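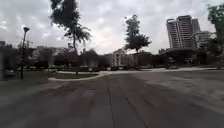 Choosing a camera for a small outdoor rover, Brometa or Skidard?
Posted by Heloísa Holanda

I have two cameras on my bench and a rover that can carry one of them, so this is a custody hearing. The Brometa is the wide one with a rolling shutter. The Skidard has a global shutter, a narrower lens, and a price that made me close the browser and go for a walk. The job is plain enough: drive across a big paved area, follow the curb, don't climb it. My trouble is mostly contrast. Under thick cloud the pavement is a dull gray with long dark streaks running off toward the trees, and my edge finder adores those streaks. It will take a streak over a real curb any time, even a nice pale concrete curb with grass behind it. The other headache is the sky, which fills half the view and drags the auto exposure around whenever it feels like it. I'm running both at 20 frames a second on a Barros controller board. Does the global shutter fix any of this, or am I shopping my way out of a software problem?

Budget for new parts is whatever I get for selling the loser.

Lauri Oksanen

You're shopping. A global shutter helps with skew and wobble when the rover bounces, and it's worth having if you're matching features from one frame to the next. It does nothing for a streak that looks like an edge, because to the camera it is one.

Try these before you list anything for sale:

Meter on the lower half only. Most drivers let you set an exposure region, and the clouds don't need to be consulted.

Fix the shutter time and let the gain float. I run 5 milliseconds on a gray day and put up with the grain. If your near pavement is coming out soft, look at this first, then at the focus. Plenty of small lenses ship focused on something across the room.

Tilt the camera down. I went 6 degrees at a time until I stopped recording the weather.

For the streaks, quit asking for edges and ask for regions. Curb next to grass gives you a color change as well as a brightness change, and dark streaks don't. Even a crude color threshold beat my very clever edge code, which I had spent a whole October on.

Between the two, I'd keep the Brometa for curb following. A wide lens sees the curve coming. With a narrow one you find out about the curve when you're on it.

brernberg_bob

Skidard. Had mine 2 years no problems

Heloísa Holanda

Thanks, both. Lauri, the exposure region was set to full image, top to bottom, so I've been carefully metering clouds since spring. Lower half now, shutter fixed at 5, and the curb is a lot easier to pick out. The streaks still win sometimes. Color threshold is next.

Bob, is yours on a rover or on a shelf?

brernberg_bob

shelf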